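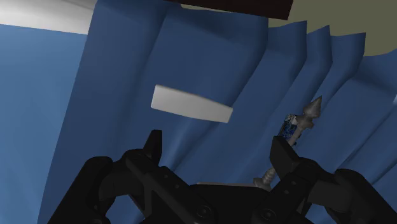 Foros > Descanso y salud > Dormitorio > ¿De verdad se duerme mejor en una habitación azul?

¿De verdad se duerme mejor en una habitación azul?

marga_tl
5 de mayo de 2018
Abro hilo porque llevo un mes oyendo lo mismo en todas partes y quiero saber si alguien lo ha comprobado. En el boletín de Plukano (los de los colchones) sale que en los dormitorios azules se duerme 83 minutos más por noche que en los demás. Lo firma un tal Craig Lindsay, "consultor de ambientes de descanso", y dice que se basa en una encuesta a 2647 hogares. Ochenta y tres minutos es una barbaridad. Si una pastilla consiguiera eso la estarían vendiendo en los aeropuertos. He buscado el cuestionario, la forma de elegir a la gente, algo, y no encuentro nada más que el titular repetido.

Resulta además que Plukano vende ropa de cama azul desde abril. No digo más.

ferran_oca
Yo te lo digo: es una nota de prensa. Le preguntas a la gente de qué color tiene el cuarto y cuántas horas duerme, cruzas las dos columnas y pones la que más llama la atención. Si hubiera salido el mostaza tendríamos colchas mostaza.

Lo que me gustaría ver es cómo midieron las horas. Casi todos calculamos fatal lo que dormimos. Mi padre asegura que no pega ojo y ronca de once a seis.

Nuria Dos Aguas
Pues yo discrepo un poco. Pinté el mío de azul hace dos inviernos y duermo mucho mejor, y no soy de sugestionarme. Antes lo tenía color salmón, herencia del piso, y me ponía nerviosa entrar. Lo del estudio me da igual, yo hablo de lo que noto.

ferran_oca
Nuria, ¿y cambiaste algo más al pintar?

Nuria Dos Aguas
Bueno, el colchón. Y saqué la tele. Pero lo de entrar y respirar es por la pared, eso lo tengo clarísimo.

ferran_oca
Colchón nuevo y tele fuera. Vale.

Nuria Dos Aguas
Ya sabía yo que ibas a decir eso. No todo lo que uno siente en su casa tiene que pasar por un laboratorio.

marga_tl
No, claro. Pero si alguien pone una cifra con dos dígitos y la palabra "estudio" delante, ahí sí le pido los papeles. Tú no estás vendiendo nada.

pep_lamparero
Entro por alusiones, que me dedico a la iluminación. Con las luces apagadas y la persiana bajada la pared no es azul ni es nada. Lo que puede influir es la última hora antes de acostarse y ahí pesa mucho más la bombilla que la pintura. Lo gracioso es que durante años nos han dado la murga con que la luz azul de las pantallas desvela y ahora el azul de la pared adormece. Son cosas distintas, lo sé, una emite y la otra refleja lo que le llega, pero el del boletín las mezcla en el mismo párrafo sin despeinarse.

Hay otra cosa que no se menciona: un cuarto con textiles gruesos y oscuros suele dejar pasar menos luz por la mañana. Si la gente de los cuartos azules tenía además cortinas de las buenas, ya tienes una explicación bastante más aburrida.

marga_tl
Eso mismo pensé. Y la edad. Y si hay críos en casa. Y si da a la calle.

Tomeu83b
Os leo y me parece que os pasáis de listos. Las compañías de hoteles llevan toda la vida eligiendo colores tranquilos para las habitaciones. ¿También están engañadas? En el Grirkstead, donde me quedé por trabajo, todo era azul y gris y dormí como un tronco las cuatro noches.

ferran_oca
Los hoteles también te ponen una moqueta que disimula las manchas, y no por eso mejora el sueño. Eligen lo que no molesta a casi ningún cliente. En cuanto a tus cuatro noches, ¿cuántas copas hubo en la cena de empresa?

Tomeu83b
Alguna. Pero no iba por ahí.

lobo_de_interior

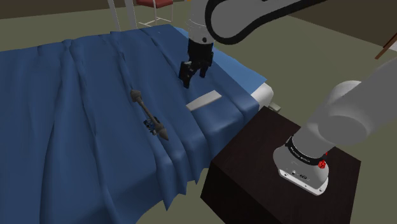
El problema de estos consejos de color es que no aclaran a qué se aplican. ¿Pared? ¿Techo? ¿Sábanas? ¿Un cojín cuenta? En los catálogos de Clirnano llaman "dormitorio azul" a cualquier cosa que tenga una tira celeste en el cabecero. Os dejo un dormitorio con manta azul oscuro en la cama y una mesilla de madera marrón tan oscura que casi es negra, y decidme en qué casilla de la encuesta lo metemos. ¿Azul? ¿Marrón? Yo no sabría contestar, y me temo que los encuestados tampoco. Ese azul marino, además, no se parece en nada al azulito pálido que recomienda el boletín.

pep_lamparero
Buen punto. Marino y celeste no tienen nada que ver en cuanto a la luz que devuelven. Una manta oscura se traga casi toda la de la lamparita.

Nuria Dos Aguas
A mí el marino para la cama me gusta, aunque se le ve cada pelusa. Con gato ni lo intentéis.

marga_tl
Actualizo. Escribí a Plukano pidiendo el cuestionario. Me han contestado muy amables que los datos son "de uso interno" y me han mandado un cupón del 13 %. El cupón es para la gama azul, por supuesto.

ferran_oca
Jajaja. Enmárcalo.

Tomeu83b
A ver, que no lo enseñen no significa que sea mentira.

marga_tl
No, significa que no lo puedo comprobar, y mientras no pueda me quedo como estaba. Si el tal Lindsay publica algo con método y números por grupos lo leo encantada - y si me convence, pinto.

lobo_de_interior
¿Alguien ha probado las cortinas opacas de Pacheco? Me interesa más eso que el color. Tengo una farola justo enfrente.

pep_lamparero
Yo las tengo en el cuarto pequeño. Tapan bien por el centro y se les cuela luz por los lados si la barra queda separada de la pared. Pide que sobren unos cuantos dedos a cada lado de la ventana y mira la barra antes de gastarte el dinero.

lobo_de_interior
Gracias. ¿Las hay en un color que no sea azul?

pep_lamparero
Gris y crudo, que yo sepa. El crudo tapa algo menos.

Nuria Dos Aguas
Cogedlas azules, hacedme caso.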